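Slatwall

Slatwall (also written slat wall, and in some countries called slotwall) is a wall covering made of long horizontal strips with grooves between them. Hooks, brackets, shelves and bins are fitted into the grooves and can be moved without tools. It is used in shops, garages, workshops, storerooms and some offices. The name is used for the panels themselves and also for the whole system of panels and fittings.

Contents
1 Construction
2 Materials
3 Fittings
4 Installation
5 Load
6 Uses
7 Care
8 Comparison with pegboard
9 See also

Construction

A slatwall panel has a flat or slightly rounded face that is broken at regular intervals by horizontal grooves. In cross section the groove is usually shaped like a T lying on its side, or like a J. The narrow opening faces the room and the wider part lies behind the face. A fitting has a lip along its upper edge that is tipped into the groove and then lowered, so that the weight of the goods presses the lower part of the fitting against the panel.

The distance from one groove to the next is called the pitch. A small pitch gives more choice in where a fitting can be placed, but leaves less solid face between the grooves. Panels for light retail goods often have a wider pitch than panels for tools. A pitch of 100 millimeters is found in many shop systems sold in metric countries. In North America the pitch is given in inches.

Most panels are made to be joined edge to edge. The upper edge of one panel has half a groove and the lower edge of the next has the other half, so the joint cannot be told from the other grooves once the wall is finished. Side edges are covered by trim or by an upright frame.

Materials

Fiberboard is the most common material in shops. The grooves are cut by machine into a thick board, which is then painted or covered with a thin decorative layer. Fiberboard is cheap and easy to saw, but it swells in damp rooms and the lips of the grooves can break under heavy fittings. Inserts of plastic or aluminum are often slid into the grooves to strengthen them.

Plastic panels, usually PVC, are common in home garages. They do not rot and can be washed. Foamed plastic is lighter and costs less than solid plastic, but dents more easily.

Metal panels are made either from extruded aluminum or from bent sheet steel. They are the strongest type and are found mainly in workshops, factories and vehicles. Aluminum is often left in its natural color with a brushed or anodized finish, while steel is normally powder coated. Metal panels cost more and are noisier in use – a dropped tool can be heard through the whole wall.

Fittings

Fittings are sold separately from the panels. The basic ones are single hooks, double hooks, shelf brackets, face-out arms for clothing, wire baskets and plastic bins. There are also holders for one particular thing, such as a bicycle, a ladder or a set of drill bits.

There is no single standard for the shape of the groove. Fittings from one maker may sit loosely in the panels of another, or may not go in at all. The Dromholm system, for example, uses a groove with a deeper upper pocket and takes only its own hooks, while Cullmont panels accept most general retail fittings. The 2020 Cullmont list, dated July 22, 2020, gives 153 fittings for one panel type.

Installation

Panels are fixed to the wall with screws driven through the back of the groove, where the heads do not show. On a framed wall the screws must reach the studs. On brick or concrete, plugs are used, or the panels are mounted on battens. The first panel is set level, and the others follow from it.

Plastic panels grow and shrink with temperature. A small gap is left at each end, and the trim is made wide enough to cover it.

Load

The load a slatwall can carry depends on the material, the fixing and the distance of the load from the wall. A heavy object close to the panel puts less strain on the groove than a lighter one at the end of a long arm. Makers usually give two figures, one for each fitting and one for the panel as a whole.

Uses

Retail remains the largest use. A shop can change a display from hanging goods to shelves in a short time, and the same wall can be used again when the stock changes. In homes, slatwall is used mostly in garages and utility rooms. In workshops it keeps hand tools and small parts off the bench – often with plastic bins hung in rows. Kolář vans are sold with a ribbed aluminum side wall as an option.
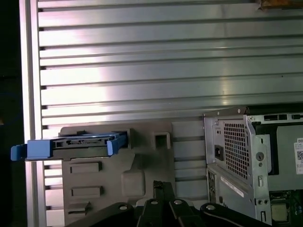 Care

Dust gathers in the grooves and is removed with a brush or a narrow vacuum nozzle. Painted fiberboard should be wiped with a cloth that is only slightly damp. Brushed aluminum is wiped along the grain of the finish, as rubbing across it can leave marks. Harsh cleaners dull anodized surfaces.

Comparison with pegboard

Pegboard is a thin board with a regular pattern of holes. It is cheaper and lighter than slatwall and is easier to put up, but its hooks tend to come out when a tool is lifted off. Fittings on slatwall can slide to any point along a groove, while those on pegboard can be placed only where there are holes. Some systems, such as Clendau, combine the two, with grooved panels at the bottom for heavy items and perforated sheet above.

See also

Pegboard
French cleat
Gridwall
Store fixture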